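Home | News | Playroom | Swap Shelf | Back Issues | Contact

Jellomcombe Playroom News
29/08/2018

PLAY KITCHEN: WHAT'S NEW, WHAT'S MISSING, WHAT TO BRING BACK

Quick one this time, printer is booked for the afternoon and I still have the fall schedule to type up.

The play kitchen is getting sorted before the new session. Long overdue. Over the summer the pretend food ended up in the block bin, the dress-up trunk, the book nook, one coat pocket (thank you for returning the coat pocket items). So we're going back to how it was in January: one basket for vegetables, one tray, one plate. Put out together, put away together.

The wicker basket is the vegetable home now. Corn goes in, green stuff goes in, all of it. Please no blocks in there, and no real snacks. We found raisins in the old bin. A lot of raisins.
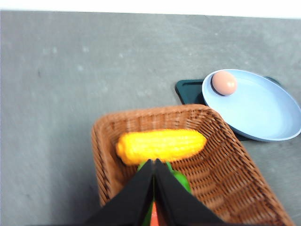

What goes in the basket

- Corn. Yellow, bumpy, everybody's favorite, the one they fight over. If there's a fight, the corn goes up on the shelf till after snack.
- Carrot, with the leaves. Leaves get pulled on constantly. If they come off, don't throw them out, leave them in the jar by the sink and Veronica will glue them back.
- Green pepper, the long shiny chili kind. Wipe it down, it goes in mouths more than anything else we own.

Keep it to what fits under the rim, more or less. Leaves can stick up. When the basket is heaped too high the little ones just tip the whole thing over to see what's at the bottom, and then we're back to vegetables under the radiator. A few kids have asked if the plate lives in the basket too. It doesn't. Plate goes on the tray.
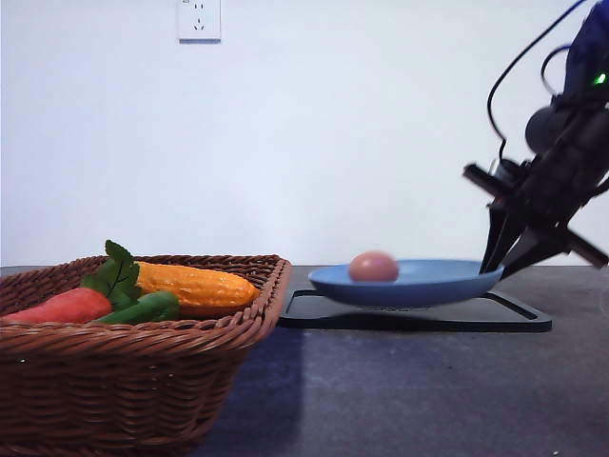 Tray and plate

Same idea as the snack table. Tray down first, flat, then the blue plate on top. Kids carry the tray with two hands. We've been doing "waiter walks" across the room on Fridays and they are getting really good, even the under-threes. Walk slow, eyes on the plate, set it down, let go. Then somebody gets to be the customer.

One thing on the plate at a time works best. When they pile it up it all rolls off and there's tears. With one thing they have to choose, and they talk about it more, wich is the whole point. Small and roundish is the hardest to carry, so start them on the corn if they get frustrated and work down from there.

We also tried taking orders. An older kid asks the customer what they want, goes to the basket, finds it, brings it over. Lots of "we're out of that" when they weren't out of that at all. Great fun, more of this in the fall.
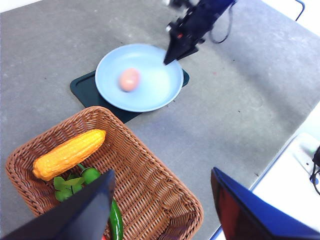 by Ghada Sayegh, playroom desk

Had a few questions at drop-off, so answering here in one go.

Washing: warm soapy water for the food, plate and tray. Not the basket!! Basket gets a dry brush and a shake outdoors. If it gets soaked it smells for a week, ask me how I know.

Table: the gray table gets wiped at the end of every morning, before the basket goes back on it. Check for specks, crumbs, glitter. A damp cloth is fine, no spray while kids are in the room. Cloths are in the second drawer, clean ones on the left. Take the used ones home if you're on laundry that week, the list is on the inside of the cupboard door.

Please leave clear space on the table next to the basket. Kids need somewhere to put things down while they dig, otherwise it all lands on the floor.

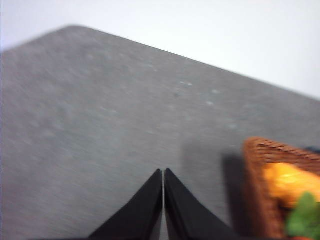
Wanted for the play kitchen

Have a look at home. We could use:
- a second plate, any color, not china
- pretend bread or rolls
- wooden spoons, short ones
- another basket about the same shape, for fruit

We have 20 dollars left in the toy budget untill the new session so donations are very welcome. Drop them in the box by the front door with your name on. Nothing with batteries please, and nothing small enough to swallow.

Sorting morning is next week, starts at 11, coffee on. Kids welcome. Veronica Iordache has the sign-up sheet, we need 7 people and so far it's her and me.

Contact: Jellomcombe Playroom, front desk, mornings only | © 2018 Jellomcombe Playroom | Back to top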